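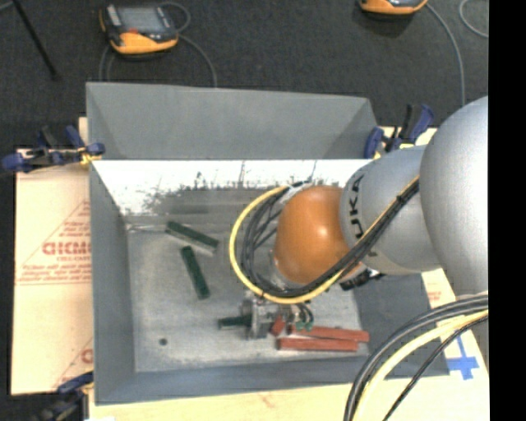

19 December 2021

Today I visited the open day at Floltmont with Myrto. We were standing 20 minutes outside before they let us in, and my feet became very cold.

The robot is an arm from KUKA, with an orange joint, and it works over a big grey bin. In the bin lie green bars and red ones. Mr. Bloxham explained how it chooses which bar to take first, but he speaks fast and I understood maybe half. Myrto asked about the price and he only smiled.

I liked the clamps on the bin, the same kind of thing my uncle had in his workshop. I wanted to ask who sets them, but a school group came in. They will open again in September. I must write to Rigoberto about it.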